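Peninah had until the end of the shift to pick one. Plilo or Colard. Two grippers, two arms, one table, and a purchase order with a blank line where the name went.

"Books again?" said Celina Kozłowski.

"Books." Thin ones, fat ones, the ones that slide. Peninah didn't look up. The spreadsheet wanted 200 picks a side and she was at 83, coffee gone, left foot asleep.

Plilo was quick. Plilo also dented covers, three so far, and the library contract said no dents. Said it twice. Colard was gentle and slow and cost more, and every so often the controller just – stopped. Thinking, Celina called it.

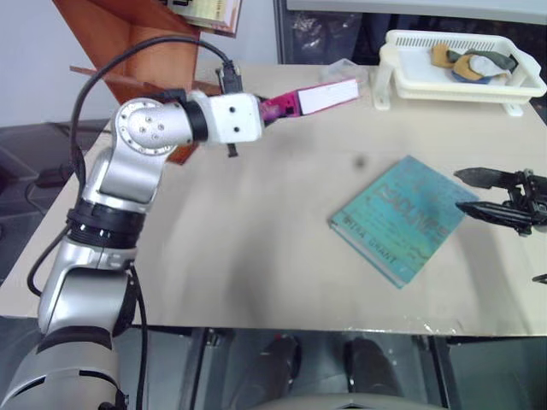
"Run eight more," Celina said. "Then we eat."

"Twenty-three more."

"Peninah."

"Twenty-three. Then the fat ones are done."

Celina pulled up the other chair and took over the log. She typed with two fingers, badly, and said each result under her breath. Good. Good. Slip. Good. Outside somebody was rolling the bins in. The lights in the hall clicked off and neither of them got up to wave at the sensor.

At pick 97 the Colard stopped again. Peninah put her hand over the reset and didnt press it. She counted, the way her mother used to count after lightning. Four. Five. Then the fingers closed, soft, like it had made up its mind about something.

"Log that as a slip?" said Celina.

"No." She was allready writing on the order, pen going dry halfway through the C. "Log it as good."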